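The Hivov Road Tasting

The Bus

The bus was supposed to come at three and it came at one-fifteen, while Elvira Taipe was up a ladder with a staple gun, fixing a grapevine that was made of plastic to a trellis that was meant for real ones.

She knew it was the bus before she saw it. The Hivov road has a dip just below the gate, and anything heavier than a pickup hits the bottom of it with a sound like a dropped piano. Then the brakes, then the doors, then the voices of people who had been promised lunch.

"How many?" her brother-in-law called from the kitchen.

"All of them," said Elvira.

The bus held 50 and it had been sold full. It had already been to two other wineries that morning, the big one at Bultgate with the glass floor and the medium one with the llamas, and you could see it in how they came down the steps. They held the rail. A man in a straw hat thanked the bus itself.

Sotelo was the third stop on the tour. It had been the third stop for six years. Elvira had once asked the tour company whether it might be first, just for a season, so that somebody could taste the wine. The company told her that third was considered a very relaxed position.

She stapled the last leaf and came down.

The Sign

Over the door of the tasting room hung a board that said SOTELO, SINCE 1918. Her father-in-law had painted it, and he had been a careful painter and a careless historian. The property had been a winery for thirty-one years. Before that it was a place that fixed tractors, and before that it was a field. In 1918, as far as anyone could tell from the county records, it belonged to a man who owed money on a mule.

When asked about it, the old man used to say that something must have happened here in 1918, and you couldn't argue with him on that.

After he died Elvira meant to take the board down. She got as far as buying a smaller board. But the labels had the date on them too, and there were 3000 labels to a box, and they had a lot of boxes. So she settled on a kind of policy. If a guest read the date aloud, admiringly, she would say "It's a long time," and move along to the white.

"Since 1918!" said the man in the straw hat.

"It's a long time," said Elvira. "Can I start you with the white?"

The White

The white was fine. Elvira had worked out over the years that there were only so many things you could say about it and stay friends with yourself. It was cold. It was made right there, behind that wall. It went with chicken. If pressed, she said pear, and then everyone tasted pear, and they looked so pleased with themselves that she felt she'd given them something.

Today she got through the chicken and was nearing the pear when a woman at the far end of the counter put her glass down and said, "Lanolin."

Elvira stopped pouring.

The woman had a notebook. She wasn't dressed for the bus, now that you looked. The bus people wore what the bus people always wore, which was sandals and lanyards and, by the third stop, a certain amount of Bultgate's red. This woman had on a gray jacket with all its buttons done up, in May, in a room with one fan.

"Lanolin," said the straw hat, trying it. "I get that."

"What is it?" asked his wife.

"It's off a sheep, Denise."

"In the wine?"

"In the background," said the woman in the jacket, and wrote something down.

Elvira went into the kitchen, where her brother-in-law was putting olives into bowls at a pace that suggested he had been told they were alive.

"She's here," Elvira said.

"Who's here?"

"The guide. Hadatow."

He stopped with the spoon in the air. The Hadatow was a small green book that came out every other year and listed the wineries of the valley by merit, with a short paragraph on each and a number out of twenty. Bultgate had 17 and had put it on the napkins. The llamas had fourteen. Sotelo had never had a number. In the last edition it had appeared only in the directions to somewhere else. "Turn left after Sotelo," it said, and the family had been quietly proud of that.

"What did she say?" he asked.

"Lanolin."

"Is that good?"

"I don't know. She didn't spit it out."

He thought about it. "Use the good olives," he said, and began picking the regular ones back out of the bowls.

The Red

They had a plan for this, in the way that families have a plan for a fire. The plan was to offer the reserve.

There was one barrel of it at the back, behind the broken press, and it came from the only rows on the hill that got sun all afternoon. Elvira's husband had made it the year before he took the job in the city that was going to be temporary. It was a good wine. It was so plainly better than anything else in the building that they avoided serving it, on the theory that it would make people ask questions.

Elvira drew off a jug. She washed the best glass, dried it, held it to the window, and washed it again. Then she walked out to the counter and found that the woman in the gray jacket had gone outside, and that the straw hat was in her place, writing in the notebook.

"She lent it to me," he said. "I had a thought about the white and I didn't want to lose it."

"Where did she go?"

"To look at your vines." He was admiring his own handwriting. "She said they had an unusual shine."

Elvira looked through the door. The woman was standing at the trellis with a plastic leaf between her finger and thumb, bending it gently back and forth.

It's possible to carry a jug of wine across a gravel yard with dignity, and Elvira had done it many times. She didn't do it then. She went at something close to a trot and arrived with a wet sleeve.

"Those are decorative," she said.

"I gathered."

"The real ones are up the hill. It's a steep hill. People on the bus like to have their picture taken, and the shoes they wear, you wouldn't believe. So I put some down here. They're just for the pictures."

"There's a price tag on this one," said the woman.

"Then you got a bargain," said Elvira, "because this is the reserve." And she poured.

The woman drank some of it. She looked up at the hill, and drank some more, and didn't say sheep or anything else for quite a while. Behind them the driver sounded his horn, two short ones, meaning that the relaxed part of the afternoon was over.

"Who made this?" the woman asked.

"My husband."

"Is he here?"

"He's in air conditioning," said Elvira. "Sales."

"That's a shame."

"He says the money's steady."

The woman held the glass out again, and Elvira filled it, a good deal higher than the line. There was a line etched on the glass for just this purpose. The old man had measured it himself and it was stingy. 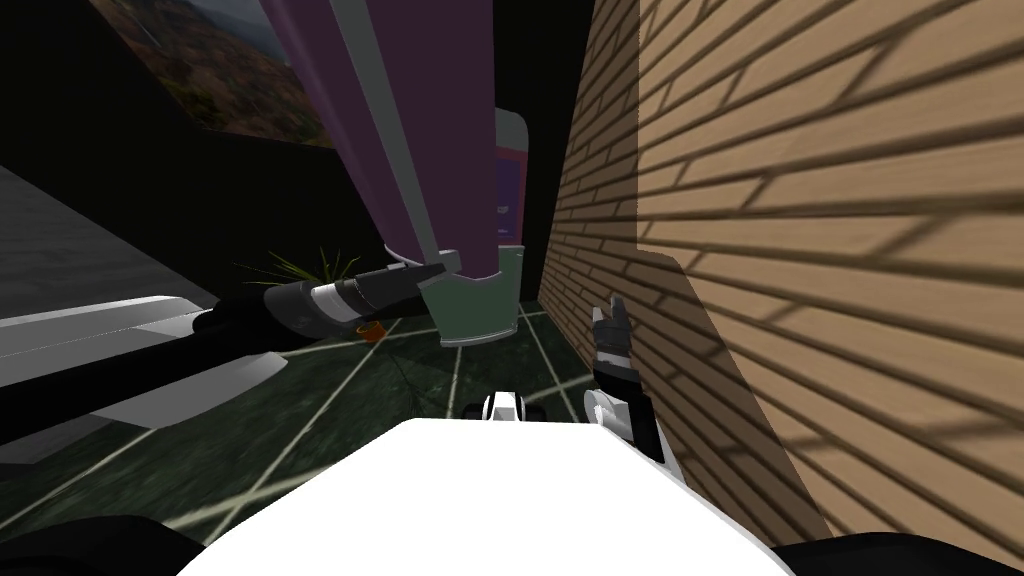 The Notebook

It took a while to get everyone back on the bus. Denise had bought a case and wanted it where she could see it. The straw hat shook Elvira's hand, then her brother-in-law's hand, which had olive on it, and told them both that in his view the whole 1918 thing came through on the finish.

The woman in the gray jacket got on last. Elvira walked her to the steps, since there seemed to be nothing else left to try.

"I hope you'll be fair to us," she said. "In the book."

"What book?"

"The Hadatow."

The woman turned around with one hand on the rail. "Oh, no," she said. "No, I'm in insurance. I'm with my sister." She pointed up at a window, where a younger woman had fallen asleep with her cheek against the glass and her lanyard in her mouth. "I just like to write down what I had. Otherwise she tells me it was all the same one."

"But you said lanolin."

"It's the jacket, I think," the woman said, and sniffed at her collar. "It's wool. I should've left it in the car."

The doors closed. The bus went down the drive and dropped into the dip, and a cheer came from inside it.

Her brother-in-law had come out and was standing beside her with a bowl of the good olives. They ate some of them.

"Did she like the reserve, at least?" he said.

"She had three glasses."

"Well, that's something. What did she pay for it?"

Elvira looked at the jug, and then at the road.

"Go see if he left the notebook," she said.

He had. It was on the counter, under a napkin from Bultgate. Most of it was in small neat pencil, and then near the end came a page in large ballpoint, underlined twice, which read: WHITE. COLD. GOES WITH CHICKEN. SHEEP IN BACKGROUND. POSSIBLY PEAR.

Elvira read it through a couple of times. Then she tore it out along the fold, found the staple gun, and went to get the ladder.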